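Community Journalism, Unit 6: Covering a public protest or march

Notes from Irena Kozłowski's afternoon section

Okay, so last time we got through permits and police scanners, and a bunch of you emailed me about crowd numbers, so I'm starting there and we'll see how far we get.

Crowd size first. You will be handed a number at every march you ever go to, and usually you'll be handed two. When I covered the Wamthorpe housing march (my second year at the paper, I was terrified), the organizers told me 3000 and the police told me 700. I wrote down both, which was right, and then I printed only the bigger one, which was wrong, and my editor let me know it at some volume! Print both and say whose they are. If you made your own estimate, say how you did it: pick a patch of street, count the people in it, measure how many patches the crowd fills. It's slow and dull and you'll do it standing on a bus bench, but it's the only figure you can defend on the phone the next morning.

Second thing, the permit. Go back to your Unit 5 sheet if you missed class. In the Darkeck case we read, the city wanted 72 hours' notice for anything using a traffic lane, and the tenants' group filed late because the office had moved. Half the coverage called it an "illegal march." Was it? Look at what the ordinance says about sidewalks and tell me. I'd like a paragraph from each of you, and please quote the ordinance itself, not the news story about the ordinance.

Talking to people. Start at the edges of the crowd, where it's quieter. Say your name and your outlet before you ask anything. Get the spelling (I have been Kozlowsky, Koslovski and once Kowalski in print, so I'm a little touchy on this one). Ask what brought them out, then stop talking. If someone is crying or shaking, ask whether they'd like a few minutes, and mean it if they say no. And if somebody tells you afterward they're scared of losing a job over the quote, bring it to your editor the same day. Don't promise anything on the sidewalk.

Chants and signs are quotable, but a sign is one person's sign. The Clarkine school march got summed up everywhere by a single nasty poster, and the group spent weeks answering for it. Read twenty signs before you describe one.

Length: your write-up should be 400 words, headline not included. Lead with what happened and where, get to the demand by the third sentence, and leave the weather alone unless it changed something.

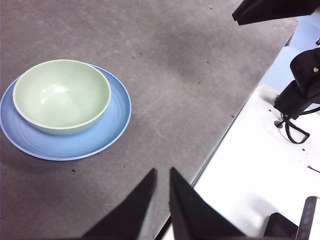

Green bowl on a blue plate, gray tabletop.

For next class, read the Ziółkowski chapter on counter-protests, at least up to the section on arrests. It's dense, and the footnotes are better than the main text, so don't skip them. Bring one published protest story from April and mark every claim in it that has no source. Use a pen, please, I can't see yellow highlighter from the front of the room.

Questions I still owe you answers on: whether you can stand inside a police line with a student press card, and who pays if your phone gets broken. I'm asking around on both.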